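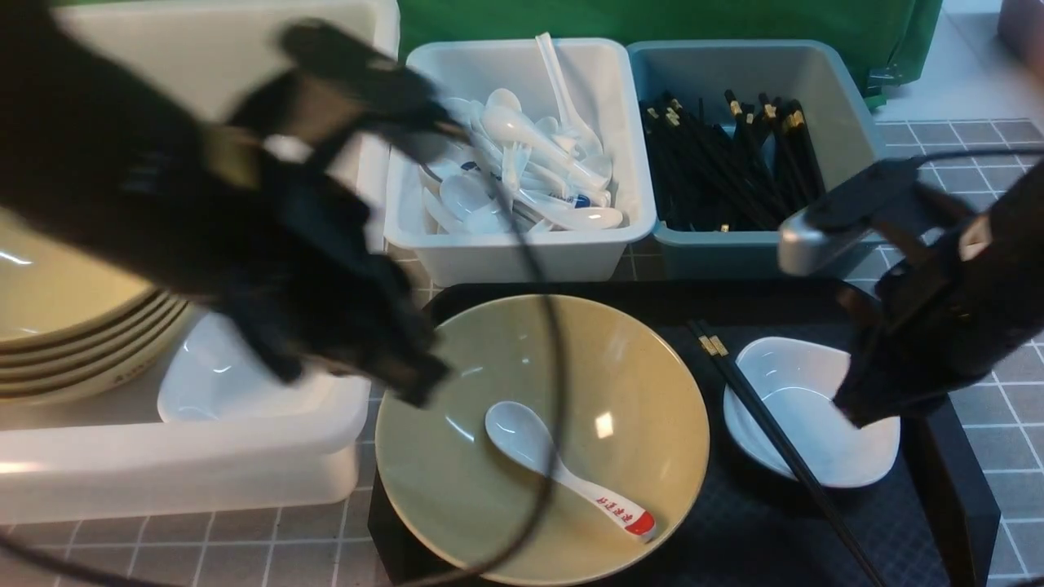 Flonden, the regional cookery contest, finished its run on Wednesday night. I watched all 8 episodes, mostly for the scoring, and kept notes.

Each dish is marked by two judges. The marks go into a running total, and the total decides who stays. Most programmes of this kind keep the numbers off screen. Flonden puts them up after every round, so you can check the arithmetic at home. I did. It holds up apart from episode 3, where a late penalty for overrunning was taken off the wrong round. The final order was not affected.

Đạt Lò won with 794 points. His lead came almost entirely from the broth rounds, which carry double weight. His pastry marks were below the middle of the field, and under the old rules, with every round weighted the same, he would have come second.

The broth in the final was made in the Khương style: bones blanched first, the water thrown out, then a long low simmer with the lid off. He skimmed often in the first hour and left it alone after that. The onion was charred dry in a pan and went in late. I have tried it at home with the onion in from the start and got a darker, flatter stock, so I think the timing matters more than the charring.

The lowest total to reach the final was 599, from the Oltotton heat. That heat was short of strong cooks and the producers should have seeded it. Neltton had three people who would have gone through from there with points to spare.

Two smaller complaints. The clock is shown in minutes only, so close finishes can't be judged by the viewer. The recipes on the programme's website give salt by the spoon and everything else by weight. I have converted the broth recipe to grams and will post it once I've made it again with a smaller pot.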